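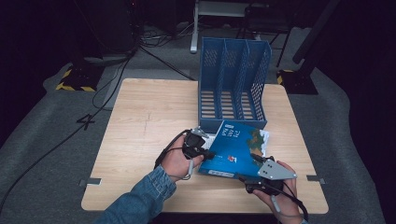
Last changed: 27 October 2018

Signed up for the Flusholm half in December. Putting my training in a thread so I can find it later.

Week one done. Three runs, all easy. Left calf a bit tight on the hill by the school, fine again on the flat.

Someone asked what plan I'm on. It's the one Dalia Lahlou used last year: four runs a week, long run gets longer by a mile, every fourth week is lighter. I've swapped the track session for hills as the track is shut in the evenings.

Long run was 7 miles. Took water and one gel and didn't need the gel.

New shoes. Same model as the last pair, half a size up. Wore them round the house for two evenings, then did three miles. No blisters.

Parkrun today with Nicanor Vallejo. He went off too fast and I went with him. Walked a bit of the last lap. Won't do that again.

Missed two runs with a cold. Not going to make them up, just carrying on from where the plan says.

To the person asking about breakfast: porridge and a banana, two hours before. Coffee if there's a toilet on the route.

Race numbers are out. I'm 1,515. Salma Abou Zeid is in the same start pen so we'll go off together and see how it goes after the bridge.

Long run moved to tomorrow, too windy on the sea wall. Hills tonight instead, six times up and down.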